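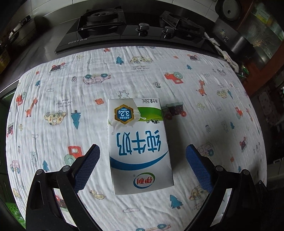
Notebook 3, p. 40

March, costume bench, start 9:15

Creature helmet for the Dunmore convention appearance. The actor will walk the show floor in it for an hour before the panel, unannounced, so it has to pass as a fan build and stay comfortable. Screen-used helmet is not going. It weighs 1351 g with the lamp pack fitted and the visor fogs.

Shell B out of the mold. Weight bare 799 g. Lamp pack left out, lenses backed with black mesh instead. Vision through the mesh is fine straight ahead and poor below chin level. Needs a handler on stairs.

Fan position: moved from crown to behind the left ear. On the crown it could be picked up by a lapel mic. At the ear it is louder for the wearer but the body mic does not hear it at the low setting. High setting is still audible on playback. Marked the switch so high is for breaks only.

Chin strap: the Bostach buckle slips under load when the head is tipped back. Swapped for a plain side-release. Old buckle bagged and labeled, do not reuse on the stunt helmets.

Paint: base coat matched to the Nilton reference chip under daylight lamps. Under the warm lamps it goes green. The Dinstead hall photos show mixed lighting, no idea what Dunmore has. Leaving it as is. Weathering kept heavier than on the film version – brushed edges, visible seam at the jaw – so it reads as handmade at arm's length.

Dennis Penrose wore it for about 40 minutes with the cowl and gloves on. Notes from him:
Pressure point above right temple. Shaved foam, retested, gone.
Could not hear a question from his left side with the fan running.
Can get it off alone, cannot get it on alone.

Voice changer not fitted. Publicity asked for it again. The speaker would sit where the fan duct now runs, so one or the other – I need an answer before the liner is glued.

To do: second liner, spare mesh, sew name tape into cowl, foam cutout for the travel case. Check whether the prop rules at the door cover the shoulder spikes. If they do, the soft set is in drawer 3.

Stopped 4:40. Clear coat curing overnight, leave the rack alone.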